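Fereshteh Ranjbar
July 25, 2018

A thread on oiling your own timber benchtop, because three of you asked and I've got a cuppa and half an hour.

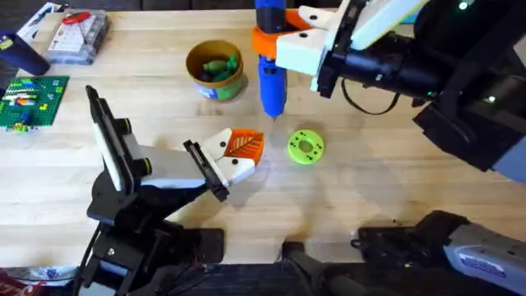
1/ We bought our place in Bullgate with the kitchen already in, and for the first year I treated the bench like it was laminate. Wiped it with whatever was under the sink, put hot mugs on it, left a wet tea towel in a heap overnight. By December it had gone grey near the tap and felt like a cat's tongue. If yours is butcher block, made up of planks with a pale grain running lengthwise like the top in the photo, have a look at which way the lines go before you do anything else, as every single step from here follows that direction. Sand across it and you'll see the scratches every time the afternoon sun comes in. Ask me how I know.

2/ First job: work out what's on it already. Put a few drops of water down and go and hang the washing out. If the water's sitting up in beads when you get back, there's still some finish left. If it's left a dark patch, the wood's thirsty. Mine drank it like a labrador.

3/ Some benches have been varnished or polyurethaned, and this thread is no good for you if that's the case. Oil just sits on top and goes sticky. Scrape a tiny spot somewhere hidden (I used the bit behind the toaster) and if a clear flake comes up, you've got a coating.

4/ Sanding. I borrowed an orbital sander off my neighbour Amedeo, who was very nice about it and then stood in the doorway for the whole first pass. 120 grit, then 180, then 240 by hand. Vacuum in between. Then vacuum again, the dust gets into the toaster, the kettle, the dog.

5/ Close the pantry door!! I lost a whole open box of Weet-Bix.

6/ After the 180 you wipe it over with a damp cloth and let it dry. The fibres stand up and it goes all furry and you think you've wrecked it. You haven't. That's what the 240 is for. I skipped this the first time and the bench went rough again the minute somebody spilled a glass of water on it.

7/ Black marks around the sink: mine were from a steel tin that lived in the same spot for months. Sanding got rid of most. For the last two I used oxalic acid from the hardware shop, gloves on, windows open, rinsed it heaps. One came out completely. The other is now under the fruit bowl.

8/ Oil. People get very worked up about this. I've tried plain mineral oil, which is cheap and easy but needs doing again every few weeks, and a hardwax oil called Billero, which cost me $96 a tin and made me feel a bit ill at the checkout. Two years on I've still got a third of that tin, so fine.

9/ Whatever you buy, read the label for food contact and how long it takes to cure. Dry to the touch and cured are two very different things. I had mine dry by dinner and I kept everything off it for another week. We ate a lot of toast on the couch.

10/ Thin coats. Thinner than that. Pour out a puddle the size of a fifty cent piece, spread it along the grain with a lint-free cloth, leave it for the time on the tin, then buff off every bit that hasn't soaked in. If it's tacky the next morning you left too much on.

11/ IMPORTANT and I'm going to shout: OILY RAGS CAN CATCH FIRE ON THEIR OWN. Don't scrunch them up and chuck them in the bin. Lay them flat outside to dry, or soak them in a bucket of water first. My friend Hedvig had one start smoking in her laundry and she still can't smell linseed without going to check on it.

12/ Do the end grain twice. That's the cut ends, and the edge of the sink cutout if you've got an undermount. It soaks up far more than the top does, and it's where the water gets in. I did mine with an old toothbrush.

13/ If you can get to the underside, give it a coat too. A bench that's sealed on one side only can cup. I did as much as I could reach lying on my back in the cupboard with a head torch on, swearing.

14/ Total cost for me, with the oil, sandpaper, cloths and the acid: $287. The quote I had for someone to come and do it was a fair bit over a thousand, and a stone replacement was $3,000 before they'd even talked about the sink.

15/ Looking after it now: warm water, a drop of dish soap, wipe, dry. No vinegar, no spray with bleach in it, and no green scourer. I know vinegar is everyone's favourite. Put it on your windows.

16/ Scratches I mostly leave. If one really bugs me I rub it with 240, put a dab of oil on with my finger and buff it. Takes five minutes. You can't do that with stone, and it's most of the reason I've come round to timber after complaining about it for a year.

17/ Someone's just messaged to ask about turmeric. Yes it stains. Sunlight fades it, so if your bench gets any, wait a week or two before you reach for the sander. Mine was the shape of Tasmania and it's nearly gone.

18/ Okay, tea's cold. I'll do chopping boards another night, same idea but smaller and you can take them outside. If you've used something other than Billero and liked it, pop it in the replies, I'll need a new tin eventually.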